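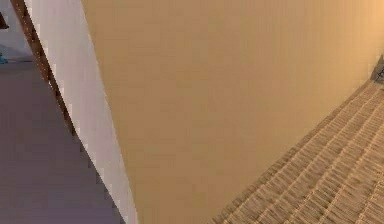 Caruso is a home-robot simulator sold by Vendico, a small software firm in Prustilthorpe. It provides furnished virtual rooms in which a mobile robot can be driven about, trained and tested before it is let loose on anyone's skirting boards. It is sold by subscription, together with a set of navigation tasks, a scoring tool and a manual that has been described on the product's own forum as "mostly finished".

The product is aimed at small robotics teams, university departments and the sort of company that has built a good robot arm and then discovered it needs to get through a doorway. It does not include a robot. Buyers who expected one are dealt with by a separate page on the Vendico website, which is longer than the page describing the product.

History

Caruso began as an internal tool. Vendico had been hired to write route-planning software for a domestic tidying robot, and the client's only prototype spent much of the contract being repaired. The firm built a rough virtual flat to carry on working in the meantime. The client later dropped the robot, and Vendico kept the flat.

The first version on public sale had one home, five rooms and no ceilings. Ceilings arrived in the second version, along with a noticeable drop in speed and a setting to take them off again. The name has never been officially explained. The earliest manual says only that the other names were worse.

Contents

A standard licence includes 80 homes, from a one-room bedsit to a large detached house with more corridors than its floor area would seem to justify. Each home can be refurnished from a library of 2907 objects. The library is generous with sofas, tables and pot plants and rather mean with anything soft, as cloth is slow to simulate. There is one bath towel. It is always folded.

Homes are put together from a floor plan, a set of wall and floor finishes, and a furnishing list. All three can be shuffled, so that a robot which has learned one living room by heart may be given the same room with the sofa turned round. Vendico calls this "redecorating" and offers three strengths of it: light, full and unkind. The last of these moves furniture into places where no householder would put it, and is the setting most often used in published comparisons, presumably for the satisfaction of it.

Cameras can be fixed to the robot or placed freely in the room, at any height and angle. Free cameras have no body and will pass through furniture unless told otherwise, a habit that has produced a steady supply of forum posts from people who thought their screen had broken. Images can be saved at full quality or squashed to resemble the feed from a cheap camera on a poor connection. The squashed setting is switched on by default.

Tasks

The task set covers finding a named object, reaching a named room, following a spoken-style instruction and returning to a charging point. Instructions are written in plain English and vary in helpfulness. "Go past the sofa and stop at the door" is typical of the easier group. The harder group includes instructions that mention furniture the robot has not yet seen, and a few that refer to "the other table".

A run is scored on whether the robot gets there, how far it travels and what it bumps into on the way. Bumps are graded by object. Brushing an armchair costs very little, while knocking a plant off a table ends the run. Early versions made no such difference, and several teams reported excellent results from robots that crossed the room by pushing everything in it towards the far wall.

Narrow wall ends and projecting partitions are given a test of their own. These are a common cause of failure in real homes, as a robot close to a large plain wall has little to look at and may lose track of how far it has turned. The corner test places the robot close to such a wall and asks it to find its way back into the room. Pass rates are low. The manual recommends patience, and then recommends the depth sensor, which is sold separately.
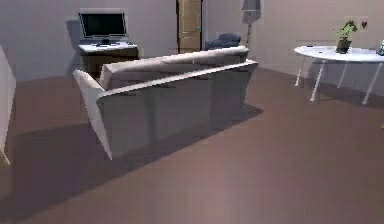

This page was last changed on June 23, 2024.

A living room is the setting in which most users first meet the software. The view from behind a sofa is a fair sample of the difficulty: the back panel takes up a good deal of what the camera can see, and the television, the door and an armchair have to be picked out beyond it. A person would walk round. A robot has to work out first that there is a round to walk.

Price and licensing

Caruso is sold in two forms. The study licence costs 200 pounds a year for one machine and includes all the homes but only the light redecorating setting. The full licence costs 2000 pounds a year and may be used on any number of machines at one address. The wording about addresses was written before working from home became usual, and Vendico has said that it will not be sending anybody round to check.

Support is by email. Replies are generally quick and sometimes long. Holders of the full licence may also ask for a custom home to be built from their own floor plan, at a price agreed in advance. Requests have included a care home wing, a narrowboat and the office of a company that wanted to see whether its robot could find the kitchen. It could, although it did so by way of the car park.

Drelcombe

Drelcombe is an add-on, released a year after the main product, which supplies a complete village street of connected homes with gardens between them. It was meant for delivery robots. Most sales have been to people who wanted more houses.

The gardens are the weakest part. Grass is drawn as a flat green surface and has no effect on wheels, so that a robot trained in Drelcombe tends to approach a real lawn with more confidence than it should. A patch adding bumps to the ground was issued in June and withdrawn shortly afterwards, when it was found to have added them to the kitchens as well.

Reception

Reviews have been mostly kind. The homes are praised for their awkwardness, and the scoring tool for being easy to read. The redecorating feature is the one most often given as a reason for buying, and the unkind setting has gained a small following among people who do not own a robot of any sort.

Complaints fall mainly on the pictures. Shadows are heavy, light tends to pool in one corner of a wall, and the edges of thin objects can look chewed at the default image setting. Vendico's answer is that real cameras on real robots do no better, and that software trained on handsome pictures is in for a shock. Reviewers have accepted this in principle while noting that rival products manage to be both realistic and pleasant to look at.

Sound is another sore point. Each home has a background hum, intended for testing microphones, and it cannot be turned off without editing a settings file. The file is called "quiet" and must be set to "no" for the hum to stop. The manual gives this the wrong way round.

Doors have also drawn comment. They can be opened by a robot with an arm, but the handles are small and need an accurate grip, and a door left half open counts as closed for scoring. More than one team has asked for this to be changed. It is listed on the product's plan of future work, between "stairs" and "cat".

See also

Robot navigation
Indoor mapping
Vendico
List of household simulators
Prustilthorpe (software firms)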